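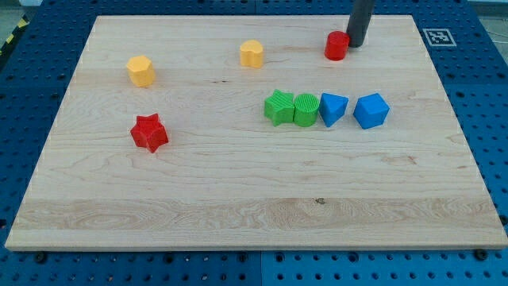 Toy shapes on a maple board.

Kullstead, 4 July 2018

I'm so chuffed to share this one! Pludeo, my little toy library, is moving into a bigger home on Tokaretti Street (finally, room for the prams). We've lent out almost 3000 toys and puzzles since I opened the doors in February, and the old shopfront was bursting.

Joining is still free for families in Kullstead, and you can borrow 2 toys at a time. Got puzzles the kids have outgrown? Drop them in, I'd love them, even with a piece or two missing.

Media enquiries: ring Pludeo at the front desk.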